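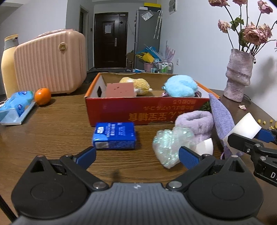 Packing room and goods-in: February inspection, with comments

Site: Godinho, Hunport, ground floor
Inspected by: Catríona Ó Briain
Accompanied by: Siyabonga Mofokeng (packing), Makis Stamatopoulos (goods-in)
Comments added after the walk-round: Muireann Mac Mathúna, Darragh Breathnach
Started: Thursday, before the first delivery

Marks used: OK, ACTION, WATCH (look again next month), N/A. Anything marked ACTION needs a name against it. Initials at the end of a comment show who wrote it.

FLOORS AND WALKWAYS

Main walkway clear from the goods-in door to the packing tables: OK
Yellow line on the left side is wearing away by the pillar but can still be followed.

Floor free of strapping, tape ends and loose film: ACTION
Several lengths of strapping by the cage trolleys. Picked up during the inspection. There is no bin within reach of that spot, so people drop it and mean to come back. Makis to move one of the bins from under the stairs.
Comment: Bin moved. It needs a lid or the film blows out when the roller door is up. MS

Floor surface sound: WATCH
The patch repair near the roller door has started to lift at one corner. A pallet truck wheel went over it without catching. Measure the lifted part next month against the pencil mark.
Comment: I would sooner get this done now than watch it. The last patch went from a corner to a hole over one winter. DB
Comment: Agreed in principle, but the floor firm wants the bay empty for a full day. Will raise it for the next quiet week. MMM

Wet weather mat in place and lying flat: OK

FIRE SAFETY

Fire exits unlocked and opening fully: OK
Rear exit needs a firm push at the bottom. Hinges oiled last month and it is better than it was.

Outside of fire exits clear: ACTION
Next door's recycling cage was parked across half of the rear exit again. Moved it back and spoke to them. Muireann to write to the landlord and ask for hatching on the ground.
Comment: Letter sent. In the meantime whoever opens up should look outside as well as pushing the door. I have added a line to the opening sheet. MMM

Extinguishers on their brackets, pins and tags in place: OK
The one by the office had a coat hung over it. Coat removed.

Call points visible: OK

Alarm tested and entered in the log: WATCH
Tested, but two entries have no initials. Please sign at the time. The insurer reads this log and an unsigned line is treated as a missed test.

Emergency lighting: ACTION
Fitting over the inner door did not come on under test. Darragh to replace the battery pack.
Comment: Battery pack was fine, the fitting has gone. New one ordered. A hand torch is on the hook beside the door until it comes. DB

Cardboard stored away from heaters: OK
Much better than the January visit. The flattened cartons are now on the far rack.

PACKING TABLES AND BENCHES

Tables steady, no rocking: ACTION
Table by the window rocks when leaned on. One foot has lost its screw adjuster. It has been levelled with folded card, which works until someone sweeps it away. Darragh to fit a new adjuster.
Comment: Done. I also went round the others with a spanner while I was down there. DB

Table edges free of splinters and sharp corners: OK

Working height suitable: WATCH
Siyabonga is tall and has been packing bent over. He has tried the bench on its higher setting and prefers it, but then the tape dispenser is too high for anyone on the afternoon shift. Changing the bench over takes a few minutes and needs two people.
Comment: We could leave one bench up and one bench down and swap people instead of swapping benches. Trying it from this week. SM
Comment: Fine by me. Please write down which is which, so the agency staff are told. MMM

Tables cleared at the end of each shift: OK

KNIVES AND CUTTERS

Retracting safety knives only: ACTION
Found one fixed-blade craft knife in the drawer under the label printer. Removed. It was probably brought in from home and I am not interested in who by. If the safety knives are not doing the job, say so and we will look at others.
Comment: They blunt quickly on the double-wall cartons. People push harder and that is when it slips. Can we change blades weekly instead of when someone complains? SM
Comment: Yes. Spare blades ordered, pack of 12. Blade change goes on the weekly sheet. CÓB

Used blades in the sharps tin: OK
Tin is nearly full. Replace before the next inspection.

Cut-resistant gloves available in all sizes: ACTION
No small ones. Makis to order.

LIFTING AND HANDLING

Heavy cartons marked with their weight: WATCH
Everything over 16 kg should carry the two-person label. The Flullo cartons arrive without any weight on the outside and had to be put on the scale before anyone could tell. One was just under the limit and one was well over.
Comment: I have asked Flullo to print it on the delivery note. Their answer was that they will "look into it". Until then goods-in weighs every one and labels it by hand. MS

Pallet truck: forks, wheels and handle in good order: OK
Handle grip has been taped. The tape is sound.

Step stool: feet and treads in good order: ACTION
One rubber foot missing. Taken out of use and put in the office. Please leave it there.
Comment: It was back on the floor by lunchtime. I have now put it in my car. CÓB

Nothing heavy stored above shoulder height: OK

Sack truck tyres: OK

RACKING

Uprights free of dents, load notices readable: WATCH
Small dent low down on the end upright of bay 3, same as last time and no deeper. The Dremex notice on that bay has faded so badly that only the name can be made out. Ask for a replacement.
Comment: Requested, and they want the bay dimensions before they will issue one. Makis, can you measure it when it is half empty? MMM

Beam locks all present: OK
Checked each by hand, top and bottom.

Pallets sitting square on the beams: OK
One was overhanging at the back. Reset by Makis while I watched.

ELECTRICAL

Leads and plugs free of damage: OK

No extension leads plugged into other extension leads: ACTION
Label printer, radio, kettle and phone charger all running off one block, which was itself on a longer lead. Kettle sent back to the kitchen. Darragh to price another double socket on that wall.
Comment: Electrician can do it on his next visit. He says the kettle was the problem and the rest would have been all right on one block. DB
Comment: The kitchen is a long way off in a ten-minute break. I know that is not a safety item. SM
Comment: Noted. A flask has been bought. MMM

Portable appliance labels in date: OK
The desk fan had no label. Unplugged and put by for testing.

Heater guards fitted: OK

FIRST AID AND WELFARE

First aid box stocked and in date: ACTION
Plasters low, eyewash past its date. Catríona to restock.
Comment: Restocked. Used plasters must be entered in the book even for a paper cut — it is how we found out about the blunt blades. CÓB

Names of first aiders displayed: ACTION
The list still shows someone who left before Christmas. Muireann to reprint.
Comment: Reprinted and up in both rooms.

Room temperature: WATCH
12 degrees by the packing tables with the roller door open, comfortable once it had been shut for a while. The door is being left up between deliveries. Please bring it down, even for a short gap.
Comment: Drivers hoot if it is down. I will put up a sign asking them to ring the bell. MS

Toilets and hand washing: OK
Hot tap is slow but gets there.

CARRIED OVER FROM THE LAST INSPECTION

Mirror at the blind corner by the stairs: done.
Broken pane in the goods-in door: done. Putty still soft, so don't lean on it.
Lighting over the returns shelf: still open. One tube flickers. Darragh has the part and is waiting to borrow the tower.
Hi-vis for visitors: still open. The old ones were thrown out and the new ones have not been ordered. Muireann to order with the gloves.

Copy of this sheet to the office folder and one on the board by the clock. Add comments in pen on the board copy and I will type them up. CÓB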